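Workshop notebook - utensil stand, second entry
7th June

Carrying on from the last page, where I ran out of room halfway through moaning about hooks.

The stand has come back from the polishing bench and it looks lovely, I'll give it that. Pushpa Mittal had it on the wheel for most of an afternoon and the base has come up with a swirl in it that catches every light in the room. I said it looked like a posh biscuit tin lid and she has not spoken to me since (she has, she made me a tea, but there was an atmosphere). Whether we keep the swirl is a separate question. It does show fingerprints. I've wiped it down four times this morning and it still looks as if somebody's been eating crisps over it.

For anyone picking this up cold: this is the Rakis stand, the tall one with the single pole and the spiky crown, not the short Juson rack that went out with the ladles. The Juson papers are in the green folder. Please put them back in the green folder.

What I wanted to sort out today was the hanging order. We've been putting things on the crown any old how, and then the whole lot leans, and then somebody writes "wobbly" in the book and goes home. So I cleared the table, put the bare stand in the middle and started from nothing. Weight of the stand with nothing on it is 1,020 g on the kitchen scales. I did it twice because I didn't believe it the first time, I'd have guessed a good bit less from carrying it about.

Then utensils, one at a time. I had a word with myself beforehand about going slowly. The trick (I think it's a trick, Pushpa thinks it's obvious) is to bring the thing up beside the pole with the handle already pointing up, and only go over the hook once you're level with it. If you come in from above you clip the curl of the arm and set the whole crown ringing. If you come in flat you've got the bowl of the spoon swinging about down by the base and sooner or later you'll knock it. Handle up, bowl down and out to the side, that's the best I've found.

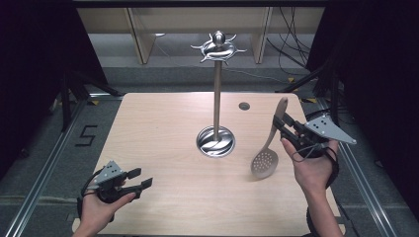
Photo: utensil stand

The beige skimmer is the one I'd start anybody on. Big round bowl with all the holes in, long handle that gets thinner as it goes, and it's a friendly sort of thing to hold at a slant while you work out which arm you're aiming for. It's also easy to see against the table. The steel ones vanish against the stand if the light's wrong, and you end up peering at them like somebody threading a needle.

Things I learned, in the order I learned them:

Opposite pairs. Hang one, then hang the next one straight across from it. I know this is in the Nikolaidis notes from the last stand and I know I said at the time it was fussy. It is fussy and it's also right, sorry. With two heavy pieces side by side the pole goes off to one side far enough that you can see it from the door.

Heavy first. I tried it the other way for the sake of fairness. By the time I got to the big serving spoon the light stuff was already on and swinging, and every hook I reached for had something dangling next door to it. Much more bother.

Don't fill every arm. It looks generous in a catalogue but you can't get anything off again without taking its neighbour along for the ride. I left gaps and it was a pleasure to use. I wrote "leave gaps!!" on a sticky note and stuck it on the crown and then had to take it off again to hang anything.

Turn the stand, don't walk round it. I went round and round the table like a dog before bed until it dawned on me that the base slides perfectly well on the wood. It does need something under it though. Felt, probably. I don't want to be the person who scratches that tabletop, it's the nicest surface we've got and I had to promise to look after it when we moved in.

Keep off the cable hole. There's that little round one with the dark grey cap, off to the right of the pole, and if you let the base drift across it you get a rock that has nothing to do with the stand at all. I spent a daft amount of time blaming the pole. So if you get a wobble, look under the base before you write anything in the book. I've gone back and put a question mark next to two of the older wobble entries, I bet it was the cap both times.

Loads, then. Full working set, with gaps, paired, came to 584 g of utensils on the crown. It stood there perfectly happily. I gave the table a nudge with my hip (scientific) and everything swung and settled and nothing jumped off. Then I did the same with the set all bunched on one side and I didn't nudge it, I just looked at it and lost my nerve. Somebody braver can have a go - put a towel down first.

Taking things off again is where I'm still not happy. Going on is fine now. Coming off, the hole in the handle wants to catch on the curl, and you have to lift more than you think, up to 33 mm on the worst arm before it's properly clear. That's a lot if you're standing at a hob with something spitting at you. I'd like to see the curl opened out a touch. Pushpa says if we open it out they'll fall off when the stand's turned, and she may well be right, but I'd like to try it on one arm and see. We've got the spare crown from the Nistport lot sitting in the drawer doing nothing, so we could bend that about without upsetting anybody.

Also the knob on the top. It's small and round and very nice, and everybody who walks past picks the stand up by it. I do it myself. I checked and it does unscrew a little each time. Dab of thread lock, or a sign. I'd go for the thread lock, no one reads my signs.

To do, mostly me:
Felt for the base, dark if we've got it.
Bend one arm on the spare crown and try the skimmer on it, on and off, a good many times.
Ask whether the swirl finish is what was wanted or whether we just got carried away.
Find out who has the second serving spoon. It was on the side by the kettle.
Photos of the paired layout for the instruction leaflet, they want those before August.

Pushpa's note, copied in from the back of an envelope so it doesn't get lost: "Swirl stays. Handle holes are too small, nothing wrong with the hooks." We'll see. I've left the calipers out on the bench for the morning and I'll measure the holes before I touch the crown.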